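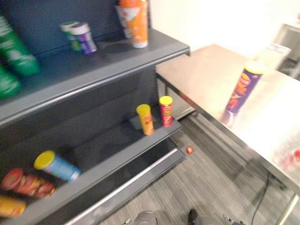 Minutes, Noltwood shop automation group, April
By Nabil Salameh, 5 min read

We started with shelf restocking, as that's the chore everybody at the Brandia shop would happily give away. Khalil Daher thinks we keep testing on stock that's too tidy. I agreed, and said crisp tubes lying on their sides on the bottom shelf, with others standing up on the one above, are much closer to a real afternoon. A person sorts that out without thinking! A machine has to decide which way up each one goes before it even starts, and we haven't agreed how long it's allowed to take over that.

Khalil then read from the Cikodach log (quite fast, I may have missed bits). It has 3683 picks so far, and 376 are marked as needing a person to step in. He wants those split by shelf height before we argue over them any further, and I said fine, I'll do it, though the early entries don't always give the shelf.

We went on to fingers versus suction cups and stayed there far too long. I still like fingers for tubes and bottles. Khalil would rather have both and swap between them. No decision, so it goes on the next list.
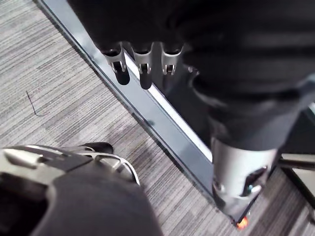

Can a machine be left to restock a shop overnight yet?

Not at our place, we'd still want a person in the building to put right whatever gets dropped or put back wrong.

Abu Hammour have asked to hear how we get on. Khalil will write to them once the split is done, and I'm to book the room for 2 o'clock next time.

Contact: Nabil Salameh, Noltwood | © Noltwood | Back to top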